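Chapter 9
Wage Differences and the Value of Output

9.1 The question

Two people work the same number of hours in the same town, and one is paid several times what the other is paid. Chapter 8 treated labor as a single input with a single price. That assumption is now dropped. This chapter asks what determines the gap between two wages, and how much of it can be traced to differences in what the workers produce.

The starting point is marginal revenue product: the extra revenue a firm receives when it employs one more unit of labor, with all other inputs held fixed. Under competition, a firm hires until this amount equals the wage. The statement concerns the last worker hired. It says nothing about the average worker, and it carries no judgment about what any worker deserves.

9.2 A small firm

Consider Holroyd, a repair shop in the town of Ornley. It has 37 employees and sells its services at a fixed price. Adding one technician raises weekly revenue by $759 after the cost of parts. If the going wage is below $759 a week, the firm gains by hiring. If the wage is above that figure, it does not.

Suppose a second firm, Distetti, opens across town and bids for the same technicians. The wage rises. The skill of the technicians is unchanged, and so is the equipment they use. Each firm now stops hiring at a point where the marginal revenue product is higher than before. Observed pay therefore depends on the demand for labor elsewhere as well as on the worker's own ability.

9.3 Three complications

First, output is often joint. When a team of three produces one unit that none of them could produce alone, marginal products can still be defined, but their sum need not equal total revenue.

Second, employers may have market power. A firm that is the only large employer in its area faces a rising supply curve and pays less than the marginal revenue product. This case — monopsony — is taken up in Section 9.6.

Third, capital changes the result. A worker with better tools usually adds more revenue, and part of the return goes to whoever owns the tools.

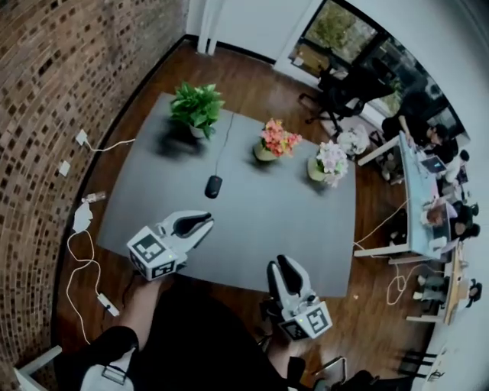 9.4 Terms used in this chapter

Compensating differential: the additional pay needed to attract workers to a job with unpleasant or risky conditions.

Economic rent: payment to an input above the minimum needed to keep it in its present use.

Reservation wage: the lowest wage at which a person will accept a given job.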